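5. Perception and shared workspace

This section explains how to connect the overview camera and the wrist camera to the Cledari planner, and how to set the zone in which both arms are allowed to work at the same time. It assumes that you have finished section 4 (arm calibration) and that both arms go to their home pose without an error.

If you upgraded from an older version of Cledari, please delete the old file zones.cfg before you begin. The new planner reads this file without complaint, but it interprets the margins in another unit.

5.1 Before you start

You need:
- the engineer password for the Harnero controller
- the calibration file of each arm, saved in section 4
- a soft object with several parts, for example a bag or a jacket
- free disk space for the recordings, at least the amount shown in the Storage tab

Caution: During the steps of 5.3 and 5.4 the arms move without a further question on the screen. Keep your hands outside the enclosure and one person at the stop button.

5.2 Connecting the camera streams

1. Open the Streams tab and press Scan. The cameras appear in the order in which they answered, and this order can change after every restart.
2. Click on each line to see the live view. Give the fixed camera the role "overview" and the camera on the wrist the role "wrist".
3. If you have a wrist camera on both arms, wave a sheet of paper in front of one of them and check that the correct line changes. Do this with the arms disabled.
4. Switch off automatic exposure for the overview stream. For the wrist stream leave it on for the moment, it will be treated in 5.4.
5. Press Synchronise and wait until the delay value of every stream is green. The highest delay that the planner accepts is 100 ms.
6. Save the profile under a new name. The profile "default" is overwritten by each update.

Note: When the delay stays yellow, look first at the other programs on the same computer. Aurelio Montes from our support found that a file synchronisation service was the cause at more than one customer.

5.3 Setting the shared zone

The shared zone is a box in space. Outside of it each arm has its own half and the planner does not need to compare their paths. Inside of it every movement is checked against the other arm, so a big zone makes planning slow, and a small zone makes the arms wait for each other.

1. Put the object in the middle of the mat.
2. In the Zones tab select New, then Shared.
3. Choose "Teach by corners". Guide the left arm by hand to the near left corner of the object and press Store. Do the same with the right arm at the far right corner.
4. Set the height. The box must include the object and also the space in which its flaps or sleeves will be lifted.
5. Set the field "min_gap". It is the smallest distance that is permitted between the two grippers, measured from housing to housing. We deliver the software with 11 mm.
6. Press Simulate. The paths which cross the zone are drawn in orange. If a path is drawn in red, go back to step 4.
7. Press Run slow and watch one complete cycle at reduced speed.
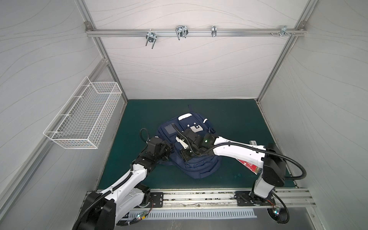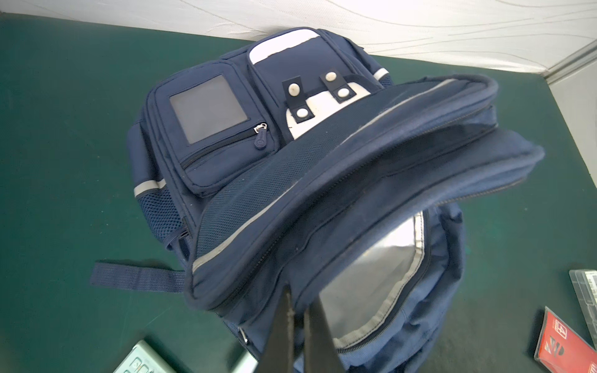 The value of min_gap needs more attention than the other fields in this tab. Many users increase it after the first test, as the movement looks dangerous to them, and then the planner answers "no path found" for each task that needs both arms. Before you change it, compare the two kinds of view. In the overview the grippers nearly meet over the backpack, and such a pose has to remain possible if one arm should hold the fabric while the other one opens something. The wrist view cannot help you to judge this distance: the large shapes at the bottom are the fingers of one gripper, just under the lifted flap. Take the overview for everything that concerns the gap, and the wrist view for everything that concerns the contact with the object.

Caution: Do not set min_gap to zero in order to disable the check. The value zero is accepted by the input field, but the planner then uses the last valid number from its memory. To disable the check, remove the tick at "Compare arms", and work only at reduced speed.

5.4 Adjusting the segmentation

The segmentation module divides the wrist image into surfaces and proposes places to grasp. It was trained mostly on fabrics with a dull surface. Shiny materials give false edges, and a dark object on a dark mat gives too few edges. With a navy backpack which has a silver lining you will meet both problems in one task, so it is a good test object.

1. Move the arm to the pose "inspect" and open the Surfaces view.
2. With the bag closed, increase "edge_gain" slowly until the outline of the bag is one closed line. Small interruptions at the straps can be ignored.
3. Open the main compartment by hand, with the arm disabled, and then enable the arm again.
4. Look at the lining. If it is filled with many small coloured pieces, activate "Suppress glare" and reduce the exposure of the wrist stream by hand until the pieces join.
5. Repeat step 2. The outline normally needs a little more gain after the exposure was reduced.
6. Mark the surfaces which the gripper must never pull: draw a polygon around them and choose the class "avoid". We recommend this for clear plastic windows and for mesh.
7. Save the values under the name of the object.

Note: Reflective strips can be useful. The module finds them easily, and with the option "Use strips as landmarks" it follows the object also when the fabric is folded. Do not use this option if the mat or the walls have strips of the same colour.

Note: Objects which are lying next to the main object should be registered too, even when the task does not touch them. In the overview they can be hidden beneath a forearm. The planner keeps a registered object in its memory while it is hidden - an unregistered one is treated as free space.

5.5 Recording a test run

1. Select Record and tick both streams, the joint values and the planner log.
2. Start the task at reduced speed. After a cycle without a warning you may go to normal speed.
3. Stop after the number of cycles you need. A single recording is closed automatically at 3,000 planner steps, and a new one is opened without a gap.
4. Open the recording in the viewer and go to the first yellow mark on the time line, if there is one.
5. Check whether the mark comes from the zone (letter Z) or from the segmentation (letter S). For Z return to 5.3, for S return to 5.4.

When you send a recording to us, please add the zone file and the object file. The viewer packs them together if you choose Export for support. The interface for the Carrillo gripper driver writes its own log, and it is not included in this export. You find it in the folder of the driver and have to attach it by hand.

5.6 Messages you may see

"Stream role missing": A camera was found but has no role. Repeat step 2 of 5.2.

"No path found (shared)": Both arms have a goal inside the shared zone and the gap cannot be kept. Check min_gap, then check the height of the zone.

"Surface lost": The grasped surface left the wrist image for too long. With soft objects this often happens when a flap falls over the fingers. Raise the value "hold_memory" a little, or choose a grasp point nearer to the hinge side of the flap.

"Profile is older than zone": The camera profile was saved before the zone. The task can run, but the overlay in the viewer may be shifted. Save the profile again.

Corrections to this section were sent by Trí Quách from the Platwood test site and are included as of the February edition. The following section describes the task editor and the order in which actions of the two arms are queued.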